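Hi Lacey, and hi to everyone at Pilincombe who reads these! You asked for something less stiff than last time, so I'm just going to tell you how the clothing room is going. The short version is that we're folding, we're mostly caught up, and I have opinions about T-shirts now. The dark soft knits are still the hardest thing on the list – they bunch up the second you lift them by the middle, and every corner goes its own way. 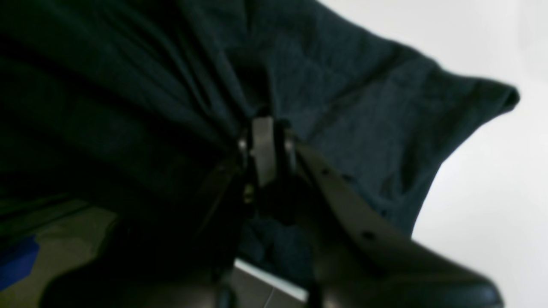
Brurkulano, 31 August 2025

So, numbers first. We got through 264 pieces this period and 135 of them are folded, bagged and ready to go out. The rest are sorted by size but still need folding, and I'd like those done before the fall intake starts. Wanpen Rungrueang rewrote the folding sheet (it's down to six steps from a page and a half, bless her) and Jamila Haque has been trying it on the dark stuff first, as that's where the old sheet fell apart. Step 2 is the big change: lay the cloth flat and find the corners before you fold anything. I was a skeptic. I'm not anymore!

Money is fine. We've spent what we said on bags and labels, and I moved a little over from printing to cover better lighting. Black fabric eats light, and you can't see a crease in it until you're right on top of it.

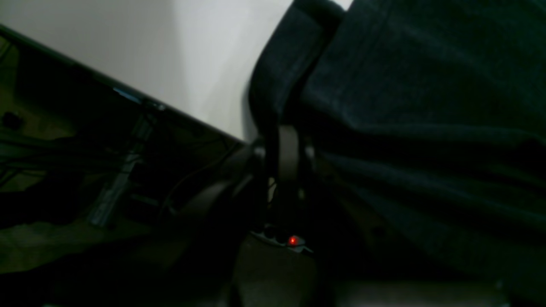 The lamp order isn't in yet, so that line will show up in your December report. Same goes for the shelving. I got one quote from Kakex and I'm waiting on a second from Mikkelsen, and I'd like to see both before I bother you with it.

What's left is mainly the smoothing. We still get a wavy bottom edge on black pieces, and I want that sorted before we bring in the new helpers. 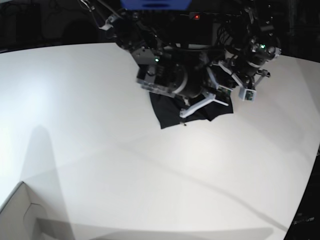
Black cloth on the white table, wrinkles still to smooth.

More in December, and call me any time before that.

Comments (3)

Obaidul Gazi: Could we get a copy of the six-step sheet? We fold a lot of school uniforms over here.

Jamila Bepari: Yes to better lights!! Navy and black look the same to me after lunch.

Lacey Haworth: Got it, thanks. Send both shelving quotes together when you have them.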